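Notebook – cup bench, Irkero workshop
November, entry started 4:15 pm, posted by the bench two crew

We use cookies to keep you signed in to the shared notebook. OK / Manage settings

Back on the plastic cups this afternoon, mostly the light blue and the yellow.

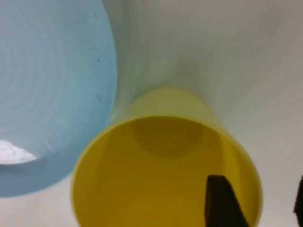

Virág wrote in the margin of my last entry that the blue ones should go back to the supplier before we stack a single one more, and that ridges on the inside wall are going to hold on to every bit of grit we own. Fair point about the grit! The blue does have those faint rings inside, and there were a few tiny dark specks on the wall today. I'm not ready to send anything back, though. I want to see what a plain rinse does first, then a rinse with the soft brush, and I'd like both done on cups from the same sleeve so we aren't comparing apples and oranges again (see the Gadby mess, two pages back).

Color notes, mainly for whoever writes up the Tretville order. The yellow is two different yellows depending on where you look – pale pastel on the outside wall, much more of a mustard down inside where it's shaded. Please don't pick a swatch by peering into the cup. I did that last time and argued for half an hour over a shade that was only shadow. Outside wall, near the base, under the bench lamp, every time.

The order stands at 1,265 cups, with 800 of them yellow. Gadby delivered 503 so far and the rest are supposed to come on the next truck, which I'll believe when I'm signing for it.

Stacking: I tried sleeves of 15 and they lean. Not badly, but enough that I wouldn't put them on the top shelf. Maybe shorter sleeves laid on their sides, all the mouths facing the same way? It would make checking the insides a lot quicker too.

To do:
- rinse test, blue
- same again with the brush
- ask Gadby which sleeve the last blue ones came out of
- new bulb for the bench lamp, the old one is going pinkish

Stopping there, I need the sink before the glue people get to it.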